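Potting table season, and a confession about wallpaper

March 13, 2026

I've been putting off the spring potting for weeks. The bag of soil has been leaning against the back door since I hauled it home from Bitero, and every time I let the dog out I had to do a little sideways step around it. Well, it's open now, there's perlite in my socks, and I have opinions again.

First, for those of you who asked after my last post: yes, I'm still doing all my indoor gardening at the same small white table, and no, I haven't moved it to the garage. The garage is cold and has spiders in it the size of grapes. I like being indoors with a coffee and the radio on, and if that means sweeping up twice, fine. I sweep up twice.

The plan for this year is modest. Last spring I started way too much (you may remember the tomato situation, when there were seedlings on top of the washing machine) and I ended up giving most of it away to anyone who made eye contact with me. So this time it's 4 pots, total. One for basil, one for parsley, one for some trailing thing I haven't decided on, and the big round gray one, which I bought for a lemon-scented geranium and which has been sitting around with nothing in it all winter looking expensive.

I started with the big one.

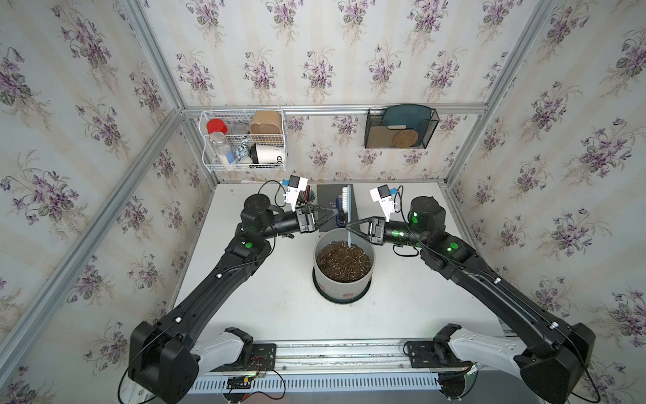
Potting soil straight from the bag is always lumpier than I think it'll be. You get those clumps that look solid and then fall to bits when you poke them, and if you don't break them up first you end up watering a bunch of little air caves. I used to do it all with my hands, and I still do for the last bit, but a small trowel is so much better for getting down the sides. Mine's the light blue one, and it's just the right width to work in a pot that size without flinging dirt over the rim. The scrub brush with the blue handle is the other thing I wouldn't be without at this table. It's for the outside of pots, mostly! Old terracotta gets that white crust, and a stiff brush with a splash of vinegar takes it off, and then a quick pass over the rim and saucer at the end makes everything look like you're a tidy person.

About the soil itself. I went with the ordinary indoor mix with the white flecks of perlite already in it, and I'm not mixing my own this year. I did that once. I bought the perlite separately, and the bark, and a brick of coir that swelled up to fill an entire bucket and then kept going, and when I added it all up I'd spent more than 50 dollars to make something that looked exactly like what comes in the bag. The geranium did not care. My plants have never once shown any sign of noticing the fancy stuff.

Fill it almost to the top, tap the pot on the table a couple of times, and let it settle. Then top it up again. I always forget that step and wind up with a plant sitting two inches down like it's in a foxhole. You do want a little gap at the rim so the water has somewhere to go before it soaks in, maybe the width of a finger. I tend to overfill, and then I water, and then I have a very small brown river headed for my pencils.

Speaking of which, let's talk about the stuff that lives around the table, because I got a couple of messages about it and I love talking about it. Everything that can hang up, hangs up. I have a rail along the back with a white wire basket on the left and a black mesh file organizer on the right, and those two between them have changed my life (okay, my table). The organizer is meant for paper. I think I bought it for bills, back when I believed I was going to be a person who filed bills. It's a fantastic place for anything flat! Boards go in it standing up, and so does the cork coaster, which I use under my mug so I don't leave rings.

The basket is more of a free-for-all. There's the bottle with the red cap, a kraft paper box, a lid that belongs to something, and a white cup that I keep meaning to take back to the kitchen. It's a Cestico-style basket, by which I mean I saw the nice ones on the Cestico site, closed the tab, and found one at a yard sale for 3 dollars. It needed a scrub and a bit of wire bent back into place and that was it.

I've tried the other way of doing things, with drawers. I had a little rolling cart from Kakley, with the deep drawers, and I'm sure it's great for people who sew. For me it was where seed packets went to die. I found a packet of nasturtiums at the bottom that had been in there so long the paper had gone soft. If I can't see it I don't own it, and I will buy another one. So now it's all out in the open, and if it looks a bit busy, well, it's a bit busy.
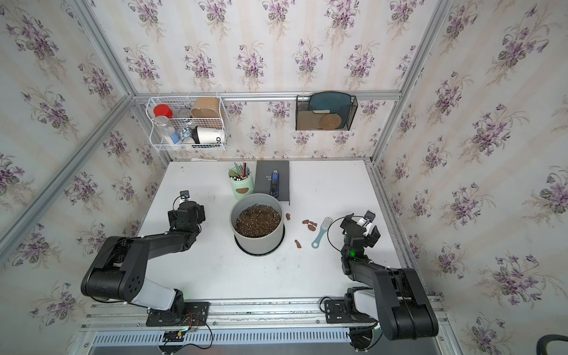 Labels are the next job. I do mine with colored pencil on strips of card, which everyone tells me won't last, and it does fade in a sunny window, but by the time it's faded I know perfectly well what basil looks like. Green for herbs, red for anything that flowers, brown for mystery cuttings. There's usually at least one mystery cutting. Last year's was from a plant in a waiting room (I asked! I did ask!) and it's now the healthiest thing in the house, and I still have no idea what it's called.

And now the wallpaper, as promised in the title. It's violets. Purple violets in bouquets, with green leaves, running in stripes on a creamy background, and I put it up on purpose as a grown adult with full access to plain paint. I wanted something that felt like my grandmother's back bedroom, where the seed trays used to sit on the windowsill and it always smelled of damp soil and talcum powder. It's a little much, and I was sure I'd be sick of it in a month. I'm not sick of it! In February, when nothing's growing and the yard is the color of an old dishrag, it's the only thing in the place with flowers on it. I did learn that you should not rest a muddy glove against it, even for a second. There's a spot low down that I've dabbed at so many times I've probably made it worse.

A few of you wanted to know what I'm reading for ideas. I've been slowly working through the Urbańczyk book on container herbs, which is very thorough and quite stern about drainage. It has made me feel guilty about every saucer I own. The advice is to empty the saucer after watering and never let the pot stand in it, and I've been trying, I really have, but I also have a life. So far I remember on 2 days out of every four, and the parsley from last year seems to have made its peace with that.

The geranium goes in next, once it's had a few more days to get used to being indoors with me and the radio. The basil seed I'm holding back until April. I start it too early every single year and it sulks on the windowsill, all pale and leggy, and then I start it again and the second lot overtakes the first inside two weeks. I've moved the packet to the top shelf in the hall closet so I won't be tempted.

If you've got a trailing plant to recommend for that last pot, leave it in the comments. It has to cope with a north-facing window and a dog that likes to chew leaves, so please nothing poisonous, and nothing that needs misting, because I won't do it.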